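Zaten Chores – data card and README

What's in it

173 episodes of simulated kitchen tidying, two arms per episode, one countertop. Each episode comes with a one-line instruction, joint states, gripper states and a pass/fail flag set by a script with no sense of mercy. Release 2 went up in May. Release 1 had the left and right arms swapped in the metadata and is best forgotten.

Why it exists

Perrine Poulain got tired of being asked at parties whether the robots could do her dishes yet. Zaten Chores is the long answer. The short answer is no, and please keep your dish rack.

Tasks

There are 6 task families: pick up, put in, take out, open, close and hand over. Hand over means from one arm to the other, and it's the one that makes grown engineers go for a walk. Laundry isn't included. We tried a tea towel once and the simulator is still sulking.

Baselines

Honier, our small policy, is decent at closing things and poor at opening them, much like the teenagers in my house. Valentini is larger and slower and fails with more confidence. Both were trained on the same split. Scores are in results.csv, where they can be ignored at your leisure.

Pick-up sounds like the easy family. One small bottle standing on a bare counter, nothing to reach around, and you'd think that was solved years ago. 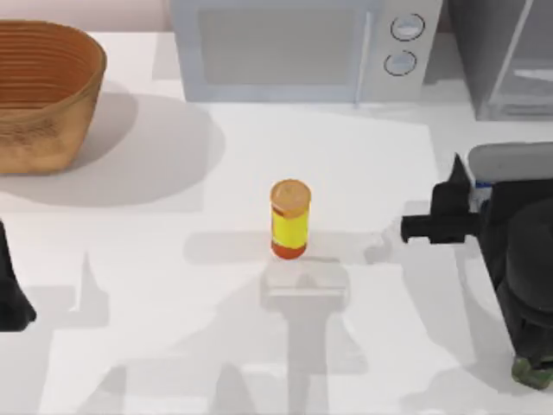 Narrow, upright objects tip if the fingers arrive a bit off centre, and a policy that has nudged one over tends to carry on closing its gripper on thin air, quite pleased with itself. The script marks that as a fail. So would your grandmother.

Known problems

Episodes time out at 200 steps, which is stingy for hand over. Shadows are on by default and some policies take them rather seriously; set shadows=off in the Enico config if you want to find out whether yours does. The colour of the lighting doesn't vary. Nothing here has been tried on a real counter, with real crumbs.

Licence and contact

Free for research use. Bug reports go to Perrine through the tracker – please attach the episode number and the seed.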